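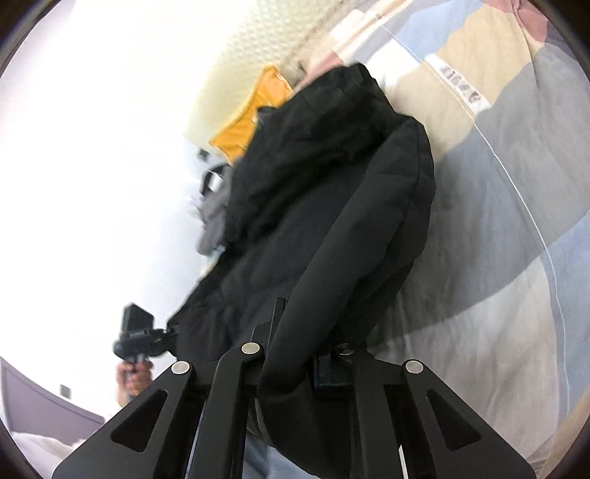 Puffer Jackets and Bedding: Frequently Asked Questions

Last updated 6 Jan 2015

These are the questions we get most often at the Romby laundry counter about quilted jackets and duvets. Where an answer differs from your care label, follow the label.

Washing

Can I wash a quilted puffer jacket at home?
Usually, yes. Check the label inside for a washtub symbol. Close the zipper, empty the pockets and turn the jacket inside out. Use cold water, a gentle cycle and half your normal amount of liquid detergent. Leave out fabric softener. It coats down and makes it clump.

How often should I wash it?
Once or twice a season is enough for most people. Collars and cuffs get dirty first, and you can clean those with a damp cloth and a little dish soap.

My jacket has a fuzzy lining. Does that change anything?
It takes longer to dry. Feel along the inside of the hood and under the arms before you put it away.

Can the jacket go in with the duvet cover?
We don't recommend it. The cover wraps around the jacket and neither gets clean. Black jackets can also lose dye in the first few washes, and pale stripes show it.

Drying

What dryer setting should I use?
Low heat, with two or three clean tennis balls. Stop every 20 minutes and break up clumps by hand. Many jackets need three or four rounds. The Ruggiero dryers by the window at our Pliketholm shop run hotter than the others, so pick another one for down.

Can I air-dry it instead?
Yes. Lay it flat on a rack and turn it a few times a day. Don't hang it while it is heavy with water — the fill slides to the bottom.

Folding and storage

How do I fold a puffer jacket?
Use the bed, it is the only surface in most homes that is big enough. Straighten the duvet first. Then:

1. Hold the jacket up by the shoulders and shake it so the body hangs down.

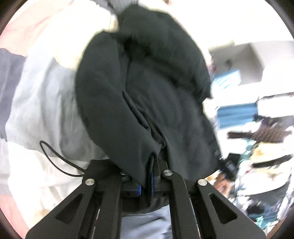
2. Lay it face down on the bed with the hood away from you.

3. Fold the sleeves across the back.

4. Fold the hood down over the sleeves.

5. Roll from the bottom hem, pressing the air out as you go.

Is it bad to leave it bunched up?
Overnight is fine. For months, no. Fill that stays squashed is slow to recover, and creases can set in the shell.

Should I use a vacuum bag?
Only for travel. For the summer, a loose cotton bag is better. The medium Hita bag we sell at the counter holds one adult jacket and costs $7.

When should I get winter things out again?
We suggest October. Shake the jacket out and let it hang for a day before you wear it.

Our service

Do you wash duvets?
Yes, all sizes, including striped and printed ones. Take the cover off if you can. A duvet with no care label is washed cold.

What does a jacket cost?
A standard puffer jacket is $16, washed and dried. Long coats are priced at the counter.

How long do you keep items?
Please pick up within 7 days. After that we move things to the back room, and it may take us a few minutes to find yours.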